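Thursday, late

Typing this fast before I crash. Open day at Skundby, finally went after skipping it the last two times. Left work at 3, bus to Ivstead, walked the rest because the shuttle was full. Feet are done for.

Signed in at the front desk. My sticker said 1,282, which I hope is the running total for the whole week, otherwise no wonder the coffee was gone. Got a tote bag and a pen that doesn't write.

First hall was the warehouse stuff. Carts following lines, big yawn, sorry. Morrison had a booth with a sorting belt that kept stopping for a reset, poor guy running it looked ready to cry. Stayed maybe five minutes. Ate a pretzel standing up.

Then upstairs for the two-handed demo, the one I came for. Tiny room, 10 chairs, all taken, so I stood at the side by the radiator. Black curtain, black table, two white arms and a light blue balloon. I figured it would be blocks or cups again. Balloons are mean! I can't tie one myself without swearing.

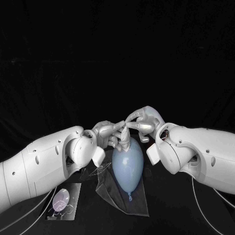

Derek Sedgwick did the talking. Good speaker, a bit quick, swallows the ends of his sentences. He said soft stuff is where they've spent most of the last year, because with a box you know where the corners are and a balloon has a different idea every time you touch it. Wrote that down on my sleeve practically. Also said they'd been through 1,002 balloons since January and that purchasing has stopped asking.

Somebody's kid asked if the fingers can feel. Derek said "sort of" and then talked for ages and I lost the thread. Something about how hard the motors are working. Need to look it up. The woman next to me was taking proper notes, should of asked for her email.

It's slow. Want to be fair about that. Slow like watching my grandfather thread a needle. But I never got bored, the whole room went quiet whenever the two hands came in close, and I caught myself holding my breath over a party balloon. 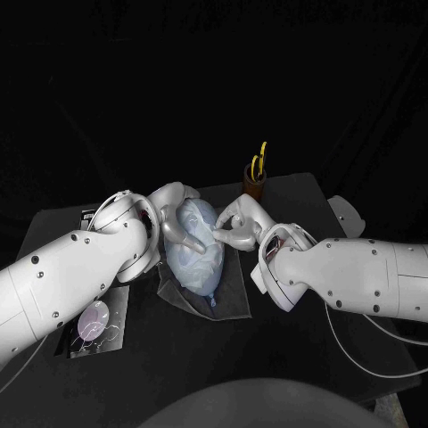

Both hands in on the blue one, scissors in the cup behind.

Asked Derek afterward about the hands, are they sold seperately from the arms. He said talk to Plusstead, they handle that side, and gave me a card which I've already lost. Check coat pockets. Check tote.

Missed the 7 o'clock talk, got stuck in the stairwell behind a school group and then figured forget it, home. Bus late. Rain. Soup from a can.

Want to go again next year and get up there early enough for a chair. Tomorrow: call dentist, pay the water bill, send Mom the pretzel picture.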